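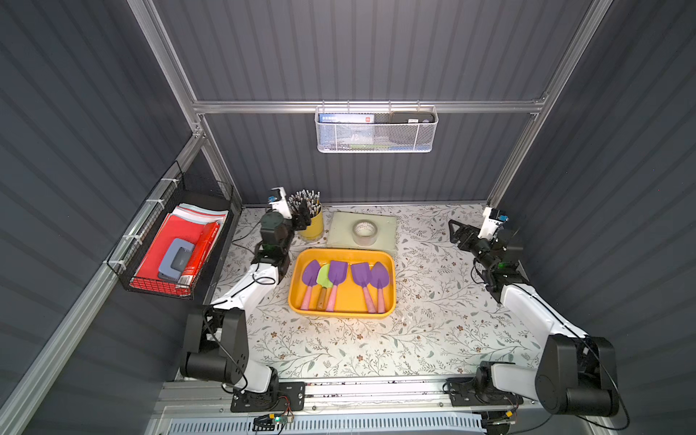 Niltholm club rig, trowel task laid out. Both arms on the front rail, tray in the middle.

Two-arm sorting task -- how would you split the work?
Forum: School and college clubs > Projects

okoten_bench
Posts: 38

We're the after-school robotics club at Niltholm and we've entered the tidy-up class at the Purba open day in June. The rules give you a tray of hand tools and you have to move them out by type. Arms must learn from demonstrations, so no hand-written paths. We drive them ourselves, record it, train on the recordings, then let them run.

The tools are garden trowels. Four purple ones with pink handles, two of them pointed and two square-ended, plus a green one with a wooden handle. The green one sits between two of the purple ones and its blade lies partly over its neighbour.

At the moment the left arm takes whatever is on the left and the right arm takes the rest. Picking from the outside is fine. The trouble starts with the overlap. If the arm goes for the purple one first, the green one gets dragged along and everything after that is a mess.

We have 6 sessions left before the day. Questions:

1. Should one arm hold the tray still while the other picks?
2. Should we record the green one first every time, or mix the order?
3. How many demonstrations did other clubs need for something this size?

flatpack_fen
Posts: 212

Green first, every time. It's on top, so it comes out first. If you mix the order you are teaching it that both are all right, and you've just said one of them isn't.

We did spoons last year and wasted weeks on mixed orders.

marrowfat
Posts: 1,140

I'd go the other way. If you only ever show green first, it learns a routine. On the day the judges lay the tray out, and the green one might be at the far end with nothing under it. Mix the layouts, and let the order follow from whichever trowel is on top.

How fixed is the layout in your rules?

okoten_bench

The rules say "tools placed side by side, overlaps permitted". So it could be anything. We've been putting them out the same way each time, blades to the back, which I now see may be a problem.

flatpack_fen

Fair enough, I'd assumed a fixed layout. Then mix the layouts. I'd still keep the top one first as a firm rule for whoever is driving. Write it on the whiteboard. Ours had two drivers doing it two ways and it showed in the results.

Benura_lab_tech
Posts: 671

On question 3, we used 500 for a two-arm job with cutlery and I think half of those were poor. Too many pauses while the driver thought about it. I'd rather have fewer clean ones. Throw away anything where the driver stops for more than 8 seconds.

On question 1, try it without holding first. A hand on the tray means one arm is doing nothing useful, and it's one more thing to learn.

quillwort
Posts: 95

Disagree about the tray. A plastic tray on a printed cloth or cover or whatever that surface is will slide as soon as a trowel catches the rim. Hold it, or put something grippy underneath if your rules let you.

Also, is the flowery pattern staying? Small brown flowers all over the table are extra clutter for the cameras to deal with. I'd use plain grey card.

okoten_bench

The pattern stays. Purba send every team the same table covering and you have to compete on it, so we'd rather train on it too.

I'll check about grip mat. The rules mention "no fixings" but a loose mat might pass.

quillwort

Fine, if it's the same one on the day then leave it.

marrowfat

What about the pen pot and the tape behind the tray? Your left gripper is right next to that pot in the picture. If it's part of the task, ignore me. If it isn't, I'd clear it off. A full pot of pens is top-heavy and you'll spend your sessions picking up biros.

okoten_bench

They're part of it. You get penalty points for touching anything outside the tray, so there have to be things outside the tray. The pot is the one we worry about. It's close to the tray's back corner and the left arm swings wide when it comes back.

Benura_lab_tech

Then record the return path as carefully as the pick. Most people relax once the tool is down and let the arm wander home. It will copy that as well. Lift, pause very slightly, come back high.

And I'd give the left-hand trowels to whichever arm has the clearer way in. There's no law that says left arm, left side.

flatpack_fen

Wouldn't do that. Crossing arms over a tray that small is asking for a bump. Keep the sides, slow the left one down.

Benura_lab_tech

Slower costs time points. Depends how they score it.

okoten_bench

Time only counts as a tie-break, so slower is all right by us.

Plan for Wednesday then: new layout for every recording, top trowel first, sides kept as they are, high return on the left. No holding the tray for now. I'll ask Purba about the mat and post what they say.

marrowfat

Good plan. Do a few with the square-ended ones pushed right up against each other as well. Those edges line up and they're harder to get a finger between than the pointed ones.

okoten_bench

Will do, thanks. Adding it to the sheet.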